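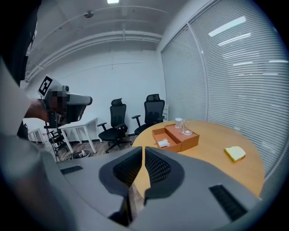 Did anyone at Kestside lose work when the automation came in? The work moved around more than it went away, says Olaia Arrieta, and the people who feel it most are the ones whose days used to be all packing and are now half teaching.

Olaia has been at Kestside for 11 years, long enough to remember when every lunch tray was filled by hand from start to finish, and she talks about those mornings with real fondness (and a fair bit of groaning about her feet). We met in the break room a little after two, and she had brought enough coffee for three people.

"The first thing they told us was that the arms on the line would learn from us," she said. "And I thought, well, learn what? I put the bread in, I close the lid. But then you sit down with the hand grippers and do it slowly, and you find out how much your fingers were doing without asking you!"

The sessions run in pairs, and the morning I visited, her partner was Kenta Noguchi, who came over from the warehouse side in August. He was nervous at first, he told me, mostly about squashing things. "Bread is the worst. A jar forgives you. With bread you have to kind of arrive gently, and I was not gentle." He has gotten better, he thinks, though Olaia made a face when he said so.

The training plan comes from a small outfit called Skillville, and Yulan Jin runs it on the floor. She is careful about hours. Nobody does more than 2 hours with the grippers in a shift, and she fought for that one, because wrists get sore and bored people get sloppy. "I'd take ten good minutes over an hour of somebody staring out the window," she said.

What has changed most, as far as I could tell from an afternoon of talking, is who gets asked. Olaia used to hear about a new tray when it landed in front of her. Now she hears before it's ordered, and she has sent a couple back. The pay went up one step for the 12 people who took the training - she would have liked two steps, and she told me to write that down.

She misses the noise of the old line, all the chatting over the belt. Kenta doesn't, but then he never worked it. They still argue about the radio.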